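The Clalta Notebook: a long shot I can't leave alone

Wednesday, May 9, 2018

Hello again, and thank you for all the emails after the March issue! A lot of you wanted to know whether I'm still in one piece after the Andlow result (I am, my wallet is a bit thinner) and a lot more of you wanted to know where I'm putting my money for the rest of the darts season. So let's do that.

First, the outright market for the Kinnear Open. Murdo Cowie is the favorite, and he should be. He's won it twice, he loves the slow stage they use there, and his doubles have been so good this spring that I've stopped yelling at the screen. But 6/4 in a field that deep? I can't do it. You have to beat a lot of good players over two days to win this thing, and one cold afternoon on double sixteen sends you home. If you backed him early at longer odds, lucky you, sit tight.

The name I keep coming back to is Alasdair MacKinnon at 20/1. I know, I know. He went out early at Andlow and he looked grumpy doing it. But go back and watch that match (I did, twice, my wife thinks I need a hobby). He lost the deciding leg with a dart in hand, against a guy who took out 144 to stay alive. That's the kind of loss the betting market punishes way too hard. He'd been scoring heavily all night, and his first dart at the treble was landing beautifully. Give me that player at that price every time.

I'm taking him each way, with three places paid at a quarter of the odds. So if he makes the final and loses, I still get a nice little return, and if he wins I'm buying dinner for the whole family. Do check the place terms before you bet, though! They're different from book to book, and I've seen one shop paying only two places on the very same event.
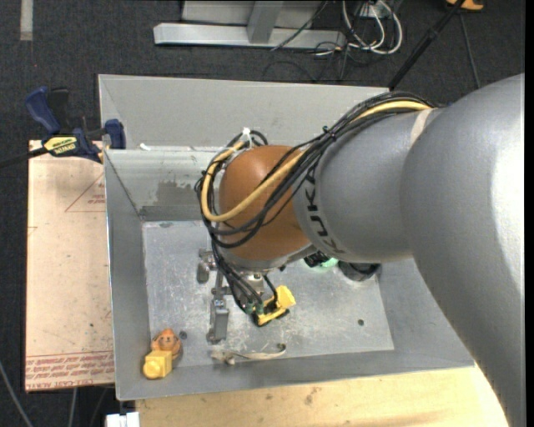
Photo: Clalta Notebook archive

Now for the match bets. I don't love the first-round board, to be blunt. Most of the favorites are so short that you'd need to string a bunch of them together to make it worth your while, and you know how I feel about big parlays. (Fun to write down, painful to watch.) The only thing that tempts me is the over on total 180s in Cowie's opener. Both players score fast, the format is long enough for a few swings, and the line looks low to me. Small stake, just for the fun of it.

A few people asked about betting live during matches. I do a little of it, mostly when a strong starter loses his opening throw and the price jumps like the sky is falling. One break of throw early in a long match doesn't mean much! But the prices move quickly, the stream at home is usually behind the real action, and you can be staring at odds for a leg that's already finished. I keep my live bets tiny and I never chase one with another.

Next up after Kinnear is the team event at Nistport, and the books haven't posted much yet. I want to see the pairings before I say anything silly. If MacKinnon gets put with a steady finisher, I'll be interested, and if he's stuck in the anchor spot again I'll probably leave that one alone and just enjoy the darts.

As always, only bet what you can afford to lose, and take a week off if it stops being fun. I took most of March off myself and it did me a world of good. Send me your own long shots for Kinnear by replying to this email and I'll print my favorites next time, with the odds you got.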